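Simulation Scene Author, Kitchen Task Kit
Zevero, Plollham office. Full time, on site or hybrid.

Zevero sells Sirko, a simulation kit for teams that train and test single-arm manipulators on household tasks. A Sirko license includes a scene library, an object library, a task scripting layer and an evaluation runner. The object library currently holds 2937 assets. The kitchen portion of the kit is the most heavily used and has the longest list of open requests, and this position is assigned to it.

The scene author builds and maintains countertop tasks: picking, placing, wiping, sorting and clearing. Each task is delivered as a scene file, a set of starting layouts, a success check and a short written specification. A task is accepted when the evaluation runner completes 1000 randomized starts without a physics fault.
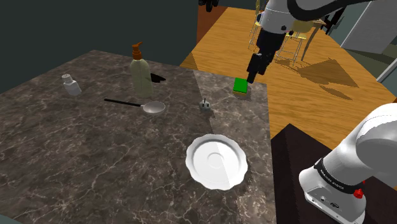 Duties include setting mass, friction and collision geometry for small household items, correcting contact errors reported by customers, and reviewing layouts for reachability from the arm's mounting point. Soft and thin objects take up a large share of the work. The current backlog is 829 tickets, of which the scene author will own those tagged "counter" and "sink."

Required:
Two years of work with a rigid-body physics engine
Python, including the ability to read and repair other people's test code
Working knowledge of mesh cleanup and convex decomposition
Clear written English

Useful but not required:
Experience with deformable object simulation
Prior use of Tultwood, our in-house layout editor, or a comparable tool
Time spent operating a physical arm

The position reports to Nadiia Kravchuk, who leads the kitchen group. The group has 7 members. Code review is shared with Arsen Symonenko's runtime group.

Applicants complete one paid exercise, limited to four hours, in which they repair a supplied scene and document the changes. A technical interview with Kazue Arai follows.

Send a resume and one sample of simulation work to Zlata Marchuk in recruiting. Applications close at 5 p.m. on the last working day of June. The start date is negotiable.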